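I've had the Curden grid board on my bench since July and it hasn't gone back in the cupboard yet! It's a big white board marked out in squares, and I use it for laying out small parts before I put things together (my old habit was a tea tray, and I lost a lot of screws that way).

**Size:** 619 x 538 mm
**Thickness:** 13 mm
**Colour:** white
**Code:** Brideck 2000

Dark bits are so much easier to spot on it - black plastic especially, which used to vanish on my old green mat. Wipe it with a damp cloth and keep it away from the heater, as mine sat too close one evening and bowed a little. Gemma Bassi has the smaller one and wishes she'd gone bigger.
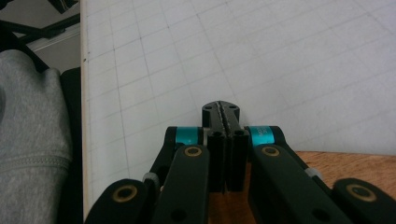 *Black fingertip piece with a groove down the middle, on the white grid.*

Spare feet are sold separately.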